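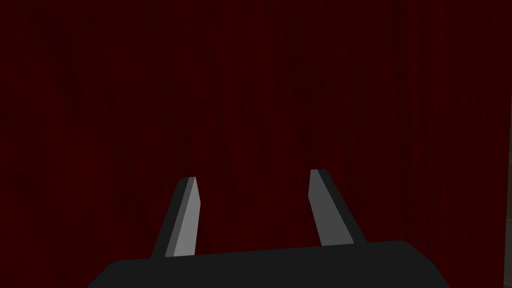 Zakovora評価キット 導入検討 中間報告
2024年2月24日
宛先:Naima Benmoussa 様
作成:Shiyu Xie(Undport 自動化検討班)

前回の報告以降の作業と、現時点での評価をまとめます。先に書いておくと、本契約に進むだけの根拠はまだ揃っていません。追加費用の承認は今回は求めません。

1. 経過

Toneck社から提供されたZakovoraの評価版は、シミュレータ本体、平行グリッパのモデル、手首カメラ視点の画像出力、それに学習済みの把持方策が一つ、という構成です。昨年8月の説明会では「導入当日から動く」とのことでしたが、当方の環境で最初の一回が通るまでに相当の手間がかかりました。ライセンスサーバの設定手順が旧版のままで、Toneck側の窓口であるRefugio Xolalpa氏に修正版を送っていただいてようやく起動しています。氏の対応は早く、この点に不満はありません。手順書のほうは今も直っていません。

起動後は付属の場面データ47件をすべて読み込み、既定の設定で900試行を流しました。途中で落ちることはなく、ログも欠けていません。シミュレータとしての安定性については、これまで触った他のものより良いと言ってよいと思います。

2. 成功率の数字について

Toneckの資料で強調されている把持成功率は、当方の試行でも近い値が出ました。ただ、この数字を社内資料にそのまま載せることには反対します。

成功の判定が甘すぎます。既定の判定では、両指が対象に接触し、対象が元の位置から少しでも浮けば成功になります。運んだ先に置けたかどうかは見ていません。Sibel Çetinkayaさんが判定スクリプトを読み、持ち上げた直後に滑り落ちた試行も成功側に入っていることを確認しました。判定を「指定位置に置いて指を離すまで」に変えて500試行をやり直している最中で、集計は次回に回します。途中経過を見る限り下がることは確実ですが、どれだけ下がるかを今の段階で書くのは控えます。

もう一点、試行の開始姿勢がどれも似通っています。指は開いた状態、対象は手の届く範囲の中央寄りに置かれています。倉庫の棚の隅や、隣の箱に接した対象はほとんど出てきません。当社が困っているのはまさにそこなので、今の場面データで良い点が出ても判断材料としては弱いです。

3. 画像出力

手首カメラの画像を学習に使えるという点が、このキットを候補に残した主な理由でした。出力された画像を一通り見ましたが、期待していたほどではありません。

グリッパの指は形が単純で、表面に質感がなく、面ごとに明るさが分かれているだけです。背景の面には縦筋の入った暗い赤のものがあり、布のつもりなのか壁のつもりなのか見ただけでは区別がつきません。そういう面に近づいた視点では、手がかりになるものがほとんど写らず、距離を読むのは人間でも難しいと思います。方策がこうした画像から何を学んでいるのか、Toneckには説明を求めていますが、回答は「実機でも有効」の一言でした。有効とする実験の条件を再度問い合わせています。

質感のばらつきを増やす機能は上位版に含まれるそうです。評価版で試せない機能を評価に含めることはできないので、本報告では無いものとして扱います。

4. 実機との照合

実機側はJurićのアームに手持ちの平行グリッパを付けて使う予定です。まだ方策を載せていません。理由は二つあり、手持ちのグリッパとキットのモデルで指の形状が一致しないこと、それからカメラの取り付け角が決められていないことです。

指については、Sevim Öztürkmenさんが寸法を測り直してモデル側を差し替える作業をしています。形状の差し替え自体はできましたが、接触の設定が指の名前に紐づいており、差し替えると摩擦の値が初期値に戻ってしまいます。仕様なのか不具合なのか、資料には記載がありません。Xolalpa氏に問い合わせ中です。

カメラの取り付け角は、シミュレータ側では設定ファイルの一行で変えられます。実機では金具を作り直すことになるので、先にシミュレータ側で幾つか試し、指先が両方とも視野に残る角度を選んでから発注する段取りにします。金具の図面は下書きまでできています。

5. 費用

当期の支出は評価版の利用料1,632ユーロのみです。金具の製作費は次期に計上します。

本契約の見積もりは受け取りましたが、上位版と保守が分けられておらず、比較のしようがありません。内訳を出し直すよう依頼しました。年払いの割引を理由に今月中の契約を勧められています。急ぐ事情は当方にはないので、断るつもりです。

6. 現時点の評価

動作は安定しており、場面の追加も慣れれば難しくありません。Çetinkayaさんは棚の場面を自作して、キットに読み込ませるところまで進めています。こうした試行錯誤の道具としてなら使い道はあると考えます。

一方で、売り文句の中心である「学習済み方策をそのまま実機へ」については、裏付けとなるものを当方はまだ一つも見ていません。Toneckから紹介された導入事例も、読むとシミュレータ内の結果しか書かれていませんでした。実機で自分たちの箱を掴むまでは、この部分の価値は無いものとして計算しておくのが安全です。

7. 次回までの作業

判定を変更した500試行の集計
自作の棚場面での試行(対象を隅に寄せた配置を含む)
指の形状差し替え後の摩擦設定の確認
カメラ金具の図面確定と発注
Toneckからの回答待ち:実機実験の条件、見積もりの内訳

実機での照合が次回報告までに始められない場合は、評価期間の延長ではなく一旦打ち切りを提案します。延長の条件として利用料の追加が必要になるためです。判定スクリプトの変更点と試行ログは共有フォルダの「zakovora_評価」に置いてあります。ログの見方はÖztürkmenさんに聞いてください。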